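Other People's Drills: notes for the April talk

Start slowly. Wait for the chairs to stop scraping. If the microphone whistles, carry on as though it's meant to.

Opening line: "Hands up if you own a drill." Then: "Keep them up if you've used it since Christmas." Most hands go down. Mine certainly does. The subject for the evening is why we buy things we use once, and what a town can do about it apart from build more sheds.
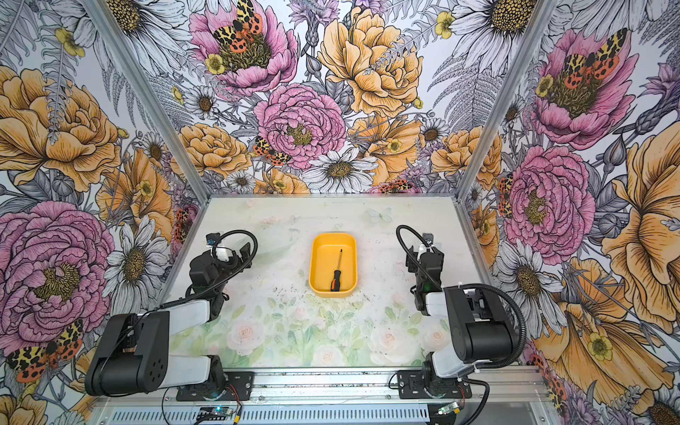 Margery Tolhurst
Lending desk organiser, Lendance

Lendance began with a cupboard at the back of the hall in Hunt and a notebook on a string. The string was stolen first. We now have 400 items on the shelves, of which a worrying share are hedge trimmers. People give us what they're sick of the sight of, and we've had to learn to say no to bread machines.

How it works, briefly, for anyone who came for the biscuits: you join, you borrow, you bring it back. Loans run for seven days. You can renew by ringing up, and we'll pretend to check whether anyone else wants it.

(Pause here. Drink some water. Last time I forgot and croaked through the whole section on insurance.)

Insurance is duller than you'd hope and there's no way round it. Get the policy before you get the chainsaw. We did it in the other order and spent a very quiet month with a chainsaw under a blanket.

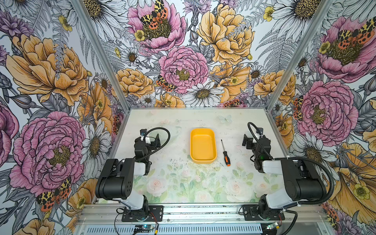 What goes missing, and what doesn't

Everybody expects theft. In our first year we lost two things for good: a spirit level and the good stepladder. I still look for that stepladder when I walk past open garages.

What really goes is bits. The case comes back and the drill comes back, and the charger is in a kitchen drawer in Catus with the takeaway menus. So we tape a list inside every lid and go through it at the desk with the borrower standing there. It takes a minute and feels rude. Do it anyway.

Late returns: we tried fines. People paid them cheerfully and kept the sander another fortnight, having decided they were now renting it. We scrapped the fines and sent a text saying somebody was waiting. Far better. Shame is free to run.
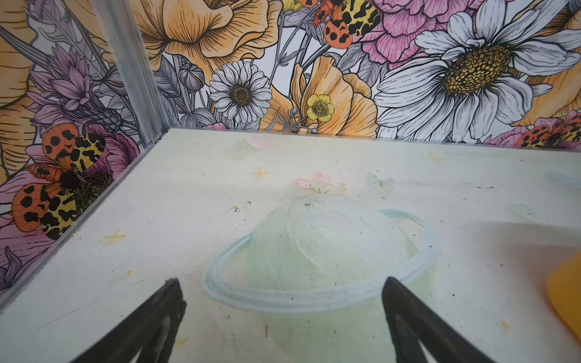 Ringed planet in pale green and blue.

Setting up your own. Skip this if we're past half eight.

Don't start with a website. Trimano started with a website, a logo and a tote bag, and then had to go and find a ladder to lend. Start with 11 things people really ask for. Ours were drill, sander, steam cleaner, wallpaper stripper, long ladder, carpet washer, gazebo, tile cutter, sack truck, jigsaw, and a big pan for parties. The gazebo has been out more than I have.

Opening hours: Saturday mornings are obvious and everyone's busy. Try early evening. 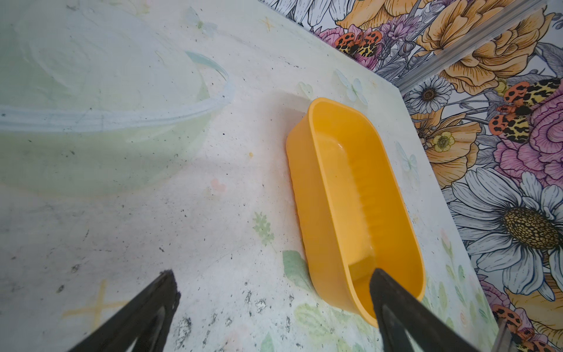

One member wrote to tell me I had it the wrong way round, that she'd never cared about saving money or the planet and joined so she could get her own garage back. She'd given us a lawn scarifier and a pasting table and could now, she said, "open the car door on both sides".

Read that out in full, it always gets a laugh. Then questions. Somebody will ask about the chainsaw. Forms are on the table by the urn, and the pens need to come back.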